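Zurnosell bimanual kitchen set - notebook, February
Entry by R. Sison. Copied to J. Coelho.

Purpose of the session. To establish whether the wrist-angle term added to the Zarnell policy last week reduces early release when the hand holds a small cylinder at a tilt. The previous entry reported the problem and did not resolve it.

Setup. All runs were made in simulation on the Barros kitchen layout. Two policies were compared: the baseline, and the same network retrained with the additional term. Both were trained on the same 900 demonstrations, and no demonstrations were added or removed. The start position of the shaker was varied between episodes. The positions of the bowl and the plate were left fixed, as in the earlier work, so nothing in this entry should be read as a test of layout changes.

Each policy was run for 129 episodes. An episode was counted as a success if the shaker was lifted, carried over the cutting board, tilted, and held until the end of the tilt. Contact with the board was recorded separately and was not counted as a failure.

Results. The baseline completed 43 episodes of 129. The retrained policy completed 90. Most of the remaining failures now occur at the first grasp, before any tilt is commanded. Releases during the tilt still happen, mainly when the fingers close high on the cylinder and the thumb carries little of the load.

Coelho asked whether the gain could come from slower wrist motion alone. It is a fair question. The retrained policy does move more slowly near the end of the reach, and the present runs do not separate the two effects. A baseline run with a speed limit on the wrist is required before the figures are passed to Prarer.

Left hand. The left hand has no assigned part in this task and is expected to stay open and clear of the board. In several baseline episodes it drifted toward the bowl while the right hand was working. The drift is smaller with the retrained policy, although no term was written for it. I have no explanation at present and would prefer not to offer one in the report. 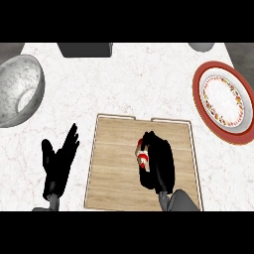

Replay files for both policies are in the shared folder under the Zurnosell heading, sorted by outcome. The contact log for the baseline is missing its final column - the export script was stopped too early - and must be regenerated before anyone uses it.

To do:
Run the baseline with the wrist speed limit, same start positions.
Label the first-grasp failures by finger placement (Coelho).
Regenerate the contact log.
Hold the plate and bowl variations until the speed question is settled.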